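Run 115

Thitima Phetsri opened the Hernel log at run 100 and worked forward. Each entry held joint angles, finger positions and one line typed by the operator. The learning system would get all of it except the line.

Kamol's line for run 114 read: "Slow near the pole. Thinking of August."

She left it in and loaded the next one.
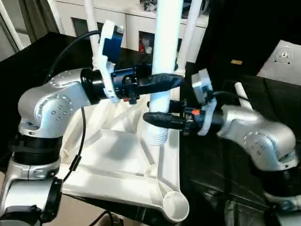 Run 116

The two fingers were close together at the pole, left one higher. Kamol had held them there for eight seconds — no command, no fault code. His line was blank.

"Cut the pause?" Esi Yakubu asked.

"It's an example," Thitima said. "Keep it."

She marked the run valid and typed her brother's initials in the operator field.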